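What I Keep From My Mother's Kitchen Notebooks

My mother left three notebooks of recipes, and for most of the spring I've been typing them up in the evenings. 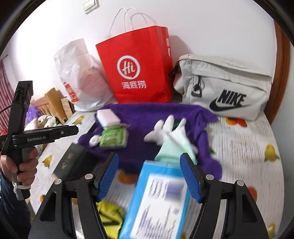 The first notebook was the easy one. She wrote it when she was newly married and still had time to be neat, so every recipe has a title and a list, and the amounts are in cups. I got through it in a couple of weeks. The second is mostly clippings with her corrections on top of them. The third is the one she used in her last twenty years of cooking, and it's the one I care about. It is also close to unreadable.

By then she had stopped writing instructions. A typical page says something like "fish stew, A.'s way, less pepper" and then gives a list of four things, one of which is "the usual." I grew up eating that stew and I still don't know what the usual was. I have guessed at bay leaf. My aunt, Araba Mahama, says it was ginger, and that anybody who had paid attention would know this. She may be right. I made it with ginger in July and it was closer than anything I'd managed before, but something was still off. I think the onions need longer.

The three notebooks hold 267 recipes, counting the ones that are only a title. I have typed 95. I'm leaving out the plain duplicates, but where she wrote the same dish down twice with different amounts, I keep both. There are four versions of her groundnut soup. The oldest one uses twice as much tomato as the last, and I can remember it getting paler over the years without ever asking why.

A few people have asked how I'm storing all this. It's one long text file, with a copy on my sister's computer. I tried a recipe program called Clellau for a while, but it wanted a serving size and a cooking time for everything before it would save. My mother didn't believe in either. I went back to the text file after 33 recipes and had to paste them all over by hand.

My cousin Adwoa Laryea has been reading the hard pages for me. She learned to cook standing next to my mother and can make out the handwriting better than I can. I send her a scan and she calls back, usually while she's making dinner. Last month she cleared up a word I'd typed as "silver" in six places. It was "sliver," as in a sliver of butter. She also told me that the page marked "Antwi" was not a dish at all. Antwi was the shop that used to sell the good smoked fish, and the number under it was their phone number.

I've left the phone number in. I've also left in the shopping lists, the page where she added up the cost of a christening lunch, and a note to herself to call the dentist.

What's left is the slow part – the titles with nothing under them. "Rice for visitors." "Sunday beans." "Bread, good." For some of those I can write down what I remember and mark it as mine. I've started putting my initials after anything I've added, so that whoever reads this later can tell her words from my guesses. "Bread, good" I can't help with. She baked one kind of bread that I know of, and it's already in the first notebook under its own name.

Next up is the section on pickles, which has vinegar stains over most of the amounts. Adwoa has the scans.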